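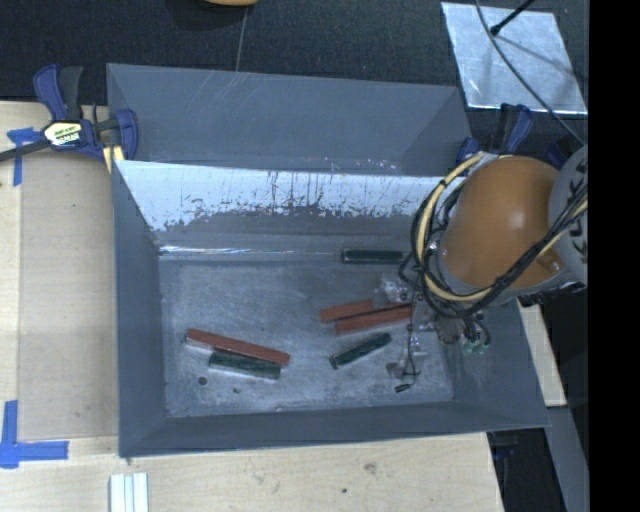

29th September

Sokia stream test, second run. Took the Omdale race feed in at the Bustis node and pushed it to 19 test clients. Start-up delay 5 s on wired, worse on mobile, not logged properly. Commentary track drifts behind picture after the ad break, same as in March. Restarting the audio encoder clears it.

Peak load 2,364 sessions with the simulator on. Mfaume edge dropped 2 of them, both at the bitrate switch.

Timing overlay still shows the wrong lap count after a red flag. Feed is correct, so the fault is in our parser.

To do: rerun with captions on, log mobile delay.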